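**FOR IMMEDIATE RELEASE**

**Lasitz opens a weaving room in Hutville this May, and you can come try a loom**

HUTVILLE. Well, we finally have the keys! I'm Dong-geon Wang, I run Lasitz, and after 6 years of selling handwoven table linen from a market stall (and, in the winter months, out of my own hallway) I'm very happy to tell you we're opening a proper shop and weaving room on Petchrat Lane this May.

If you've bought a napkin from me in the rain, you already know the stall. The new place has a front room for the finished linen and a long back room with 2 floor looms, a warping mill and a sink big enough to dye in. The floor slopes a bit toward the yard. I've put wedges under the looms and I've stopped noticing.

I learned to weave from a neighbor in Mundau who made dish towels and nothing else, and I still think a dish towel is the best first thing anybody can make. So that's where our beginner class starts. You'll wind a short warp, thread it (slow going, bring a snack), and weave one towel to take home. Classes have room for up to 18 people across the season's table looms and floor looms, and we lend you everything, including the reading glasses in the jar by the door.

Opening day starts at 10 a.m. and I'll be at the big loom most of it, so please come and interrupt me. We'll have:

- the new spring linen, including runners, napkins and tablecloths
- a basket of seconds, priced to go
- yarn ends by the bag for kids, knitters and anyone with a glue gun
- tea, plus my sister's almond cake until it runs out

The spring cloths are the part I've been itching to show people. For years I wove in white and oatmeal and not much more, because that's what sold. Last fall I dyed a batch of yarn far too weak, got a faint dusty pink, and liked it so much I built the whole range on it. There's pink with cream, pink with blue, and a gray one I'm still arguing with. Waffle weave is back too! It soaks up spills, it hides crumbs, and it feels good under your hands at breakfast. It does shrink in the first wash, so we wash every waffle piece before we measure it and sell it.
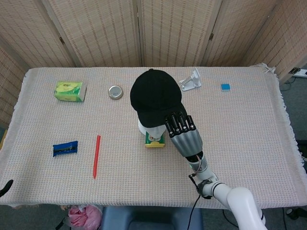
*A waffle-textured tablecloth in muted pink, cream and light blue, with a fringed edge.*

A word on fringe, as I get asked at every market: yes, you can trim it, and no, I won't be hurt. Comb it out damp with your fingers and let it dry flat. If you'd prefer a hem, bring your Lasitz cloth in and we'll sew one for $20, usually within a couple of weeks.

We also mend. Pulled threads, candle burns, the corner the dog got to, all of it. Other people's weaving is welcome as well, just give me a chance to look at the yarn before I promise anything.

**For the press:** you're welcome to drop in before opening, any morning after 9 a.m. Ring the side bell, the front one doesn't work yet. I'm happy to talk looms, dye recipes or shop rents for as long as you can stand it.

**Contact:** Dong-geon Wang, Lasitz, Petchrat Lane, Hutville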